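The Coat I Kept Not Wearing

I have owned the same green coat for 15 years and I think I've worn it maybe 40 times. It's a good coat, too good really, and that was always the trouble with it. I bought it in Latberg the winter I started my first proper job, with money I should have put toward the car, and I walked out of the shop feeling like somebody else. Somebody who answered letters on time!

Then I hung it up and went back to wearing my old jacket with the broken zipper.

I was saving it, you see. There was going to be an occasion. When I moved to Drostby I packed it flat on top of everything so it wouldn't crease, and when I unpacked it I put it at the back of the closet behind the ironing board, and that was the end of it for almost four years. I'm not exaggerating. I went to two weddings and a funeral in that time and wore the jacket to all of them (I did fix the zipper for the second wedding).

I do this with everything, by the way. Good candles, the nice notebook, the hand cream that goes yellow in its jar. My grandmother had a drawer of tablecloths that never touched a table, and I used to think that was so sad when I was a kid, and now I have the drawer. Mine is just spread out over a whole apartment.

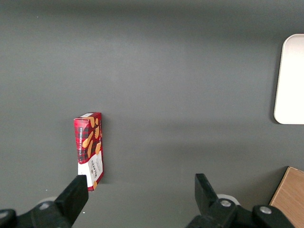
Walkers Vanilla Shortbread, standing on end.

So last October I had to go up to Medrano for a couple of days, and the morning I left it was freezing, and the jacket was in the wash. The coat was all I had. I put it on at 6 a.m. in the dark hallway and felt so silly, like I was dressing up for the train driver.

It didn't fit the way I remembered. The shoulders were the same but I wasn't, and the second button pulled. There was a receipt in the pocket from the very first week, a sandwich and a coffee, and the ink had faded so badly I could only make out the word "coffee" and part of the time. I stood on the platform reading that thing over and over. I remembered being that person, sort of. She was scared of everybody in her office and ate her lunch on a bench so she wouldn't have to talk to them. I used to think of her as the confident one, because of the coat. She'd only just bought it!

I wore it all through the trip. I got rained on, and I spilled soup on the left cuff, and you can still find the mark if you know where to look. My first feeling was pure panic and my second was relief, and I've been trying to work out the relief ever since.

I'm not going to pretend I'm cured. There's a bottle of bath oil in my cabinet that I have looked at every night this week and not opened. But the coat lives on the hook by the door now, and the jacket has gone to the back of the closet. I wore it to buy onions this morning.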